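Laboratory notebook, Burnimari project
Entry 14
27/08/2018
Entered by: Kaede Kudo

Purpose of the session: to record hand demonstrations of short wall tasks (switches, door plates, bell pushes) with the hand-held grippers, and to compare them with the remote-control recordings made in June. The comparison was requested at the last Katayama review and should be settled before the training set is frozen.

Preparation. Both grippers were calibrated on the bench before use. The left unit required two attempts. Its finger opening read 3 mm too wide at the closed position, and the offset was corrected in the Fisier settings file. The old file has been kept under its previous name. Colleagues are asked not to delete it until the June recordings have been processed again, as they depend on the old value.

Clock alignment between the grippers and the recording computer was checked at the start and again after the break. Drift was within the limit on both occasions.

Recordings. The session produced 216 demonstrations. Of these, 166 were accepted at first inspection. The remainder were set aside for one of the following faults:

- tracking lost during the approach
- finger opening not logged
- demonstrator paused for longer than the permitted time before contact
- wrong task label entered

The wrong labels can be repaired by hand. I do not propose to repair the others. The running total of accepted demonstrations for the project is now 1662.

Comparison with remote control. The remote-control recordings remain smoother in free space, but the operators slow down markedly in the last few centimetres, and several of them touch the wall beside the target first and slide across to it. A policy trained on the June set has learnt this habit and repeats it faithfully. In the hand recordings the approach is direct and the contact is short. The cost is a greater spread in wrist angle, which differs from one demonstrator to the next and will have to be dealt with either by instruction or by collecting more data. I favour instruction for the present.
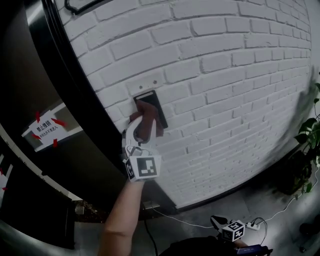
Contact tasks need a clear rule on how the demonstrator's force is to be limited, and the present instructions do not contain one. A person pushing by hand feels the resistance through the handle and corrects for it without thinking, while the log holds position and finger opening only. With a wall switch such as the black one on the white brick, the padded fingers can be pressed against the plate much harder than the task requires, and the recorded path would look very nearly the same. I suggest that the target position be taken from first contact, and that the demonstrator hold there for one second before withdrawing. Drimix can mark first contact from the change in gripper speed, although the threshold was set for table tasks and should be reviewed.

Marker visibility was also considered. Tracking losses were most frequent when the demonstrator turned the wrist inwards and the front marker was seen at a steep angle. The side marker recovered the pose in most cases, but with a visible jump. Jumps of more than 5 mm are to be treated as faults from the next session onwards.

Actions:
1. Add the contact rule to the written instructions (K. Kudo).
2. Review the Drimix threshold on 20 accepted switch demonstrations.
3. Correct the wrong task labels and enter the changes in the log.
4. Process the June recordings again with the new finger offset, keeping both versions.

Data copied to the project store and the copy verified. Both grippers placed on charge at close of session.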